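Equipment planning (manipulation cells)

From the Vokstead shop wiki. Redirected from "Arm budget", "Cell costing"

Equipment planning for a manipulation cell is the work of deciding what to buy, in what order, and how much money to hold back, before a robot arm is set up to handle everyday objects on a table. It covers the arm, the gripper, the wrist camera, the table, the objects themselves and the spares. It does not cover staff time or building work (see Floor space).

Background

The term came into use at Vokstead after the first cell went over budget. Arm and controller had been priced properly. Fingers, cables, table and household items had not. Hervé Millet wrote up the overspend in a short note, later called the Millet sheet, which is still the usual starting point. The sheet has been revised a few times. Older copies leave out freight and shoud not be used.

What goes in the budget

Arm and controller. Largest line. Quote should list reach, payload at full reach, teach pendant and training seperately. Payload figure must include the gripper, the camera and the bracket, plus whatever is being lifted.

Gripper. Two-finger parallel types are the norm for tabletop work. Check the opening width against the widest thing on the object list, not the average one. Fingers are a consumable – buy spare sets with the first order, same for bolts and mounting blocks.

Wrist camera. Small, cheap next to the arm, but the cable run isn't. Allow for strain relief and at least one replacement cable. Mount so the fingertips stay in view.

Table and surface. Matte finish preferred. Glossy tops throw back the overhead lights and make more work later. The Honier table is listed on the sheet at 240 dollars a panel, plain colour, no pattern.

Objects. Often forgotten. Mugs, cutlery, boxes, small appliances. Shiny metal items cost no more than painted ones and are harder for a camera to deal with, so a fair share of the list should be shiny. Items with cords need a line of their own, see below. The standard object list runs to 51 items and is capped at 300 dollars a cell.

Spares and contingency. Held by the project lead, not spent at setup.

Corded appliances

Kettles, toasters and the like are bought second-hand where possible. They are used unplugged. The cord is counted as part of the object for planning, as it takes up table space and can drag or snag. Table size is worked out with the cord laid loose, then a margin added for the gripper to come in from any side. A table sized for the appliance body alone is the most common planning mistake on the sheet.

Purchase order

Long lead items first: arm, controller, stand. Then gripper and camera, which can be tested on a bench. Table next. Objects last, once the gripper opening is known for sure. Renaud supplies stands and will hold a price until the end of September. Skernik does gripper fingers in small runs, lead time up to 2 months.

Lease or buy

Leasing suits short projects or where the payload may change. Lease terms usually exclude fingers and cables. Buying works out better if the cell will be kept on for a second project. Mixed arrangements (leased arm, owned gripper) are allowed but get two sets of insurance paperwork.

Criticism

Some users find the sheet too cautious on spares and too light on lighting, which has no line at all. A lighting line has been proposed. Not yet added.

See also: Floor space – Gripper fingers, care of – Object list – Freight

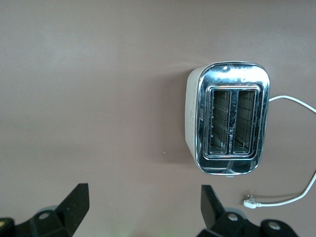 Two-slice toaster with its cord and plug on a matte tabletop, gripper fingers open. Wrist camera view.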